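The second-hand bedding question

Elīna Siliņa has run the linen stall at Foscombe market for four years, and she still gets asked the same thing most Saturdays: is it all right to sleep in somebody else's sheets?

Her answer is yes, if you wash them first. Hotels have been doing it for as long as there have been hotels. Cotton that has been through the machine fifty times is softer than anything in a packet, and it has already done its shrinking.

Prices on the stall start at £4 for a single flat sheet. Linen costs more, and goes early. She buys from house clearances and from a small hotel in Onau that changes its stock every October.

Fitted sheets are harder to sell. The elastic goes before the cloth does, and older ones were cut for thinner mattresses. Siliņa stretches each corner over her knee before she buys. Colour matters less than people think – beige and slate blue sit well together, and neither shows much wear. 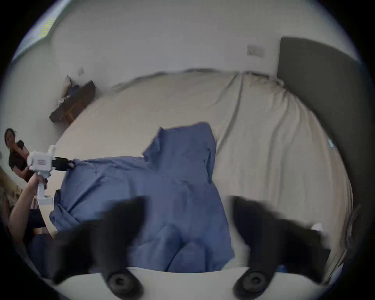
What to check before you pay

Hold the sheet up to the light. Thin patches show in the middle first, where the shoulders and hips go. Run a thumb along the hems and look for loose stitching at the corners.

Duvets are another matter. Mirjana Milošević, who repairs quilts in the unit next door, won't take a feather one without opening a seam. She charges by the hour and has a waiting list until October. Duvet covers she is happy with, and missing buttons don't put her off. She keeps a tin of spares under the counter and sews them on while you wait.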